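Trirner has a hosiery mill, one traffic light, and a bakery that closes at noon. I missed the bakery. The mill opens its doors one afternoon each December, and a tour costs 7 dollars, payable to a man in a booth who also sells you the earplugs.

You need the earplugs. The knitting hall at Hamel runs 30 circular machines, and every one of them sounds like a dropped drawer of forks that never finishes dropping. Our guide, Meinir Lougher, has worked there long enough to talk under the noise instead of over it. I caught maybe half. Yarn comes in on cones, goes up through a set of little eyelets, and comes down as a tube of cloth that grows so slowly you suspect it of stopping when you look at it. When a needle breaks, the tube gets a ladder down one side and a red lamp goes on. Two lamps were on while we were there. Meinir gave them the look you'd give a dog on a couch.

The dye house was closed for repairs – a shame, as it had the best paragraph in the leaflet. We got the cutting room twice as long instead. I now know that knit fabric has to lie flat overnight before anyone puts a blade near it, or it shrinks back out of spite and your size medium comes out a small. This explains several things in my dresser.

By three o'clock we had reached the factory shop, where all tours end. Undershirts, socks, long johns in a beige I had thought was extinct. The bins marked Seconds drew a crowd, and the crowd had elbows.
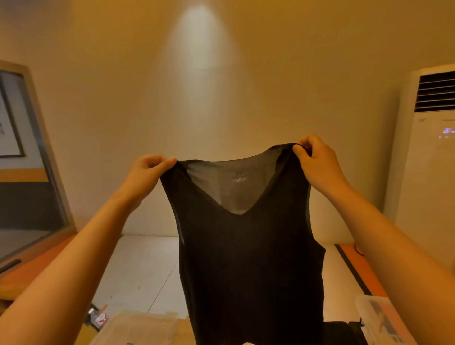
Meinir said the seconds were a better buy than the firsts, and that in most of them she couldn't find the fault herself without the inspection slip. Wash them cool, she added, and keep them out of the dryer, whatever the label let you get away with.

I bought 15 dollars' worth of socks and found the fault in the first pair on the bus: one is longer. The other pairs seem fine so far.

If you go, park behind the church and bring cash. The coffee in the canteen is free and priced correctly. They also let you keep the earplugs, and I wore mine most of the way home.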